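Part 3: Getting the Table Ready and Laying Down the Cover Sheet

Okay, so by now you've got the legs on and the table is standing up by itself, which is the hard part. This section covers the top: cleaning it, letting it settle, and putting a clear or frosted sheet over the spot where you work or eat. I've set up three of these Laketti tables, two for me and one for my neighbor Noelia Figueroa, and I did the first one badly, so most of the notes come from that.

What you'll need
A soft cotton cloth (an old T-shirt is great)
A second cloth, dry
Dish soap and lukewarm water
A plastic cover sheet with rounded corners, frosted or clear
A tape measure
A pencil and a bit of low-tack tape

Step 1. Check which way the grain runs.
Stand at the long side and look across the top with the light coming toward you. You want to wipe along the grain, and on these tops it likes to wander. Mine goes straight for a while and then swings out into big ripples near the middle. Just follow the general direction, you don't have to trace every curve!

Step 2. Wipe it down.
One small drop of soap in a bowl of water. Wring the cloth out until it won't drip when you squeeze it, then go from one end to the other in long strokes. Follow right away with the dry cloth.

CAUTION: Don't spray anything straight onto the top. Spray runs toward the edges and gets into the seam underneath, and I have a puffy corner on table number one to show for it.

Step 3. Look for specks.
Get down low and look sideways along the surface. Tiny dark dots can be part of the wood or they can be crumbs and grit, and the only way I know to tell is to run a fingertip over them. If you feel a bump, lift it off with the damp cloth. If it's smooth, leave it alone. I once spent half an evening scrubbing at a dot that belonged there.

Note: Grit under a cover sheet is the number one cause of scratches. People blame the sheet, and the poor sheet has done nothing but lie on top of a crumb.

Step 4. Let it dry.
Give it 115 minutes. That's a funny number, I know, but it's what I wrote on the inside of the box lid after trying it a few ways (the movie I had on was that long) and it has worked every time since. If your room is damp, wait longer.

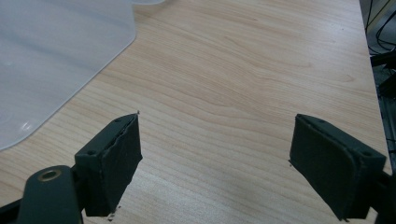
Step 5. Measure before you peel.
Most sheets come with a thin protective film on one or both sides. Leave it on for now. Lay the sheet where you think you want it, then sit down in your usual chair and put your elbows on the table. You'll probably want to move it — I always put it too far back the first time. When it feels right, mark two corners with little pieces of tape and pencil the position on the tape, never on the wood.

Step 6. Peel and lay.
Lift the sheet off, peel the film, and set one long edge down against your tape marks. Lower the rest slowly, smoothing with the flat of your hand as you go. A frosted sheet is easier than a clear one here, as trapped air doesn't show nearly as much.

Note: If the sheet was rolled up for shipping, it'll have some bend left in it and the edges may sit up a little. Put a couple of heavy books on it overnight, with a towel in between. My Ellura sheet flattened out fine this way. The Istero one was stubborn and took two nights.

CAUTION: No hair dryers, please. I know it's tempting. Heat makes the plastic go wavy and then you're stuck with it.

Step 7. Take the tape off.
Pull it back low and slow, along the grain. Any sticky bits come off with the damp cloth.

Looking after it
Once a week I pick the sheet up completely and wipe underneath. Agnes Engström, who talked me into the Midtbø chairs (separate guide, coming in March if I get my act together), never lifts hers and ended up with a pale rectangle on the wood. Hers sits by a sunny window, so if yours does too, shift the sheet a little now and then, or put it away when you aren't using the table.

Go on to Part 4 for the drawer and the little felt stops.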